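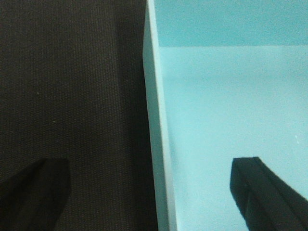

Slide 1. Light blue open-topped box beside dark brown woven fabric.

Home Programs Talks and Notes Facilities Contact

SPEAKER NOTES
Open Boxes in Shared Lounges: Keeping Small Items in Order
Gernel Residential Services, Facilities Briefing
Wed 27 January

Notes are for the presenter. Text in brackets is not to be read aloud. Leave Slide 1 on the screen while people take their seats.

OPENING

Good morning, and welcome to the facilities briefing. The subject is the tidying of shared lounges, and in particular the use of open boxes for the small items that collect there between cleanings. The guidance applies to all residences operated by Gernel, including those where lounge cleaning is carried out under contract.

The talk has four parts: the boxes, the fabrics they are used on, the sorting procedure, and what was learned at Villanueva House. Questions will be taken at the end. Printed copies of the procedure are on the side table, and the same text is in the facilities manual under Shared Rooms.

[Pause for late arrivals. Confirm that the back rows can hear.]

SLIDE 1. THE BOX AND THE CLOTH

The picture on the screen shows the two things we will be discussing this morning, an open-topped box and a woven cloth, at close range. Please note how strongly the two differ in color. The cloth is a brown so deep that it is nearly black, and the box is a pale blue. A dark button or a black charging cable can be very hard to find on a cloth of this shade. Against a light blue interior the same item is easy to see.

Please also note the weave. It is tight and regular, with small raised threads, and there are a few tiny pale flecks on it. Specks of this size are easily missed by a person standing at normal height with the ceiling lights on. Staff are asked to bend down and look along the fabric before recording a seat as finished.

[Allow a moment for the room to look. The flecks are small and may not show well from the back.]

SLIDE 2. WHY THE LOUNGES WERE REVIEWED

Under the previous arrangement, items found in lounges were placed on the nearest shelf or windowsill. Residents then had no single place to look. Cleaning staff moved the same items from one surface to another, sometimes for weeks, and upholstered seating was often skipped when belongings had been left on it.

In May the residences began a common log of small items recovered from lounges. By the close of the log, 2647 entries had been made. The log was planned for 3000 entries and was closed early when the pattern was clear. Keys, pens, cables, hair ties and game pieces made up most of it. Clothing was logged separately and is covered by the laundry room policy, so I will not be discussing it today.

Two findings from the log matter for this briefing. Most items were found on or beside upholstered seating, and a large share of the entries described an item that had already been logged once in a different spot in the same room.

[If asked for the full log, direct the request to the facilities office. It contains room numbers and is not for general circulation.]

SLIDE 3. SELECTING A BOX

Boxes for lounge use should have an open top. Lidded boxes were considered and set aside. In practice the lids were left on chairs, and items were then placed on top of the lids.

The interior should be a single light color with no printed pattern. Pale blue, white and light gray are all acceptable. Residences that already own suitable boxes should continue to use them, and there is no requirement to replace anything for the sake of matching.

The walls should be smooth enough to wipe with a damp cloth. Run a hand along the rim and the underside before a box is put into service. A rough edge that would hardly be felt by hand can pull a thread from a woven seat, and the repair costs a good deal more than the box did. Any box with a chipped rim is to be withdrawn.

Size is left to the residence. A box that one person can lift with both hands when full is large enough. Larger boxes were tried in the game rooms and became general storage within a short time. Board games, cushions and, in one case, a complete set of curtain rings had to be removed before the small items could be found.

Orders for new boxes may be placed through Viltik, the approved supplier for lounge and common room goods. Please use the Shared Rooms account code. Orders placed under the Kitchen code are being returned, and this has delayed several deliveries.

SLIDE 4. WORKING ON WOVEN SEATING

I will now turn to the fabrics. Many of our lounges are furnished with dark woven covers. They were selected because they wear well and do not show marks easily. The same quality makes them difficult to inspect, and a seat may look clean when it has not been touched.

The following points apply to all woven seating and to woven floor coverings of a similar kind.

Set the box down flat. Do not slide it across the fabric, even for a short distance.

Lift small items by hand. Brushing them toward the box drives grit into the weave and tends to send the smallest pieces down behind the cushion.

Vacuum with the upholstery head after the items are out, following the direction of the weave. The floor head is not to be used on seating at any time.

Pale specks that remain after vacuuming should be lifted with a lint roller or a piece of tape pressed flat. Do not scrape them with a fingernail or a blade. If a speck does not lift, record it in the room sheet and leave it for the quarterly upholstery visit.

Do not apply water or spray to a woven cover without checking the care label. Several covers in the older buildings have lost their labels. In those rooms, treat the cover as dry clean only until the facilities office has confirmed otherwise.

[This is the section on which most questions were received last time. Take it slowly.]

SLIDE 5. THE SORTING PROCEDURE

Each lounge is assigned one box. It is kept at the same place in the room, and that place is marked on the room sheet. During cleaning the box is carried to the seating area and set down beside or on the seat being cleared. It goes back to its place before the vacuum is brought in.

All small items go into the box in the first pass. Please do not sort during this pass. Staff who sorted as they went took longer, and they were more often interrupted by residents asking about particular items. Sorting is done at a table when the seats are clear.

At the table, items are separated into those that belong to the room and those that belong to a person. Game pieces, remote controls and pens supplied by the residence belong to the room and are returned to their usual places. Everything else is entered in Toltix, our lost property record, with the room, the day and a plain description. "Small silver key on a green ring" is a useful entry. "Key" is not, and entries of that kind will be sent back for completion.

Personal items stay in the box until the next cleaning so that residents may collect them. Any still there at that time are bagged, labeled and moved to the front office. Medication, bank cards, identity documents and cash do not wait in the box under any circumstances. They are taken to the front office immediately and signed for.

Broken items and obvious trash may be discarded at the table. If there is doubt, keep the item. A bent piece of plastic may be part of a resident's hearing aid case or eyeglass frame.

SLIDE 6. VILLANUEVA HOUSE

Villanueva House adopted the procedure first and has kept to it longest. The building has a main lounge, a reading room and a television room, all with woven seating, and it was chosen because the rooms are in use for most of the day.

Repeat entries in the log fell off soon after the boxes were introduced. Residents began to check the box before coming to the front desk, and some began placing found items in it themselves. The house manager's report also notes that seat cushions are now lifted at every cleaning, which had not been the case before.

Some matters remain open. In the television room the box was first kept on a low shelf behind the door, where it was overlooked. It was moved to the end of the bookcase, and use improved. In the reading room, residents have asked for a second box for pens and bookmarks alone. That request is under review. The house also reported that boxes were being borrowed for parties and returned with crumbs in them. A note has been placed in the residents' bulletin.

[Do not compare Villanueva House with other buildings by name.]

SLIDE 7. CARE OF THE BOXES

Boxes are to be emptied and wiped inside and out once a week. Pay attention to the corners, where lint and hair collect, and to the underside, which rests on fabric that has just been cleaned. Dry the box fully before it goes back into the room. A damp base may leave a ring on a dark cover.

Labels should be placed on an outside wall, never on the interior. Adhesive left inside a box holds dust and makes small items harder to pick out. Use the printed labels supplied by the office. Marker pen is not to be used on boxes of any color.

SLIDE 8. ACTIONS FOR RESIDENCES

Managers are asked to confirm the position of the box in each lounge and enter it on the room sheet. They should also check that an upholstery head is stored with every vacuum, and report covers with missing care labels to the facilities office. Contract cleaning teams will receive the procedure from their own supervisors, in the same wording used here.

The procedure will be reviewed in May. Comments may be sent to the facilities office at any time before then, and room sheets with written remarks are especially welcome.

[Return to Slide 1 for questions. Procedure copies are to be collected from the side table if any are left over. The room is booked by another group directly after this session.]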